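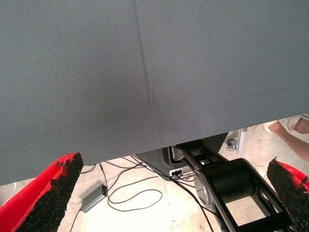 Two Arms, One Gear Plate
Final report, shared workshop build project
Lakshmi Venkataraman and Mohsin Ghumman

What we set out to do

We wanted two small robot arms to put together a simple gear train on a table. That was the entire pitch, and we still get excited saying it! The idea came out of a mechanisms class where we both spent a long evening pushing spur gears onto pegs by hand and getting the last one wrong over and over. The last gear has to mesh with its neighbors at the same moment it drops onto its peg, so you end up wiggling it. We wondered if an arm could learn to wiggle.

We built everything in the Bostine workshop, where students can book a bay from 4 p.m. until closing. We started in September with a pile of motors and no table.

The arms and the table

The arms are driven by the teleoperation setup we wrote last year, which we call Vuron. One person moves a pair of hand controllers and the arms follow. Every run gets recorded so it can be used as training data later. Lakshmi wrote the recording side and Mohsin did the arm control.

The table sits on an aluminum extrusion frame with casters, and we covered the top with gray cloth. The bare top was shiny and gave us awful glare in the wrist cameras. Our first cloth was too light and kept sliding. The second one, from the Peltex remnant bin, was a much better match for the gears - they stand out against it and it stays put when a finger drags across it.

Cabling took longer than we planned. Power and data for two arms and the cameras adds up fast, and a lot of it still ends up on the floor under the table. Our rule by the end of the project was to check three things before powering on:

1. No cable lies in the path of a caster.
2. The wrist camera cables have enough slack for a full turn of the wrist.
3. The power adapters are flat on the floor, with no weight hanging from the plugs.

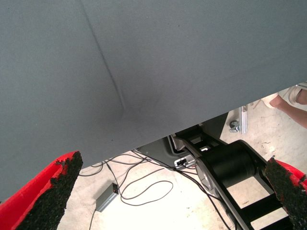
Fingers and camera mounts

The fingers went through more versions than any other part. The first ones were straight and stiff, and they shot gears across the room like watermelon seeds. The red ones we use now are tapered, so they can get in close beside a gear that is already on the plate. We lined the inner faces with a black grip material, and this made a huge difference right away. The lining does wear. It goes crumbly at the edges, and little bits come off on the cloth, so we brush the table down before each session.

The camera mounts are printed in green for no better reason than that it was the spool on the machine. Mohsin drew them so the camera looks down between the fingers, and the operator can watch the gear all the way to the plate. We lost a whole afternoon to a mount that was tilted a little too far forward and showed us mostly tabletop.

The task

Each run starts with the metal plate flat on the cloth and the gears laid out near it or already on it. The operator picks up a gear, carries it to the plate and tries to seat it. We called a run good if every gear ended up seated and the train turned by hand. We moved the gears to new starting spots between runs, so the recordings would not all look the same.

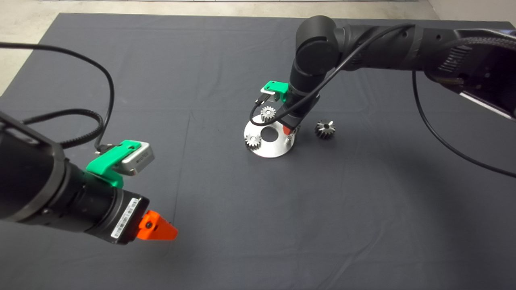 Both arms over the table, with the plate beneath the right gripper.

We recorded 33 runs that we kept. Of those, 20 were good by our own rule. Most of the other 13 failed on the last gear, exactly like we used to fail by hand, and that made us laugh every time.

What we learned about gripping gears 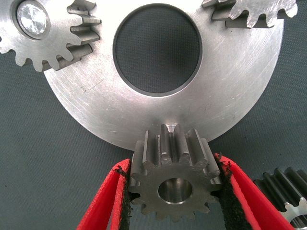 Picking up a spur gear sounds easy until you have to choose which way to hold it. Flat on the table, a gear gives the fingers only its thickness to grab, and the tips tend to scrape the cloth. Held upright, it is much easier to get hold of. The trouble is that you then have to tip it over before it can go on a peg. With the small dark gear up on its rim between the two pads, the wrist camera gets a great view of the teeth and the bore, and the operator can bring the top tooth right up to the edge of the plate. We started using that edge as a reference. Come in slowly until the tooth and the rim line up, stop, then lift and turn. Lakshmi thought of it, and it cut down on wild swings over the plate.

Squeeze force was the other big lesson. Too little and the gear rotates between the pads as soon as it touches anything. Too much and the fingers bow outward, which moves the gear off center. We settled on a setting by trial and wrote it on tape on the side of the controller.

What we would change

The lining should be replaceable. Right now it is glued, and swapping it means scraping. We would like a strip that slides into a groove, and Mohsin already has a sketch.

We also want a second overhead view. When both arms reach across the plate they block each other, and the operator has to rely on the wrist cameras alone.

Next term we plan to train a policy on the recordings with Renaud, the small training library our lab group maintains, and try it on the first gear only. If that goes well we will add the others. The part files and the run log are in the shared project folder, and anyone with a Bostine bay booking is welcome to use the table when we're not on it. Please coil the controller cables when you're done!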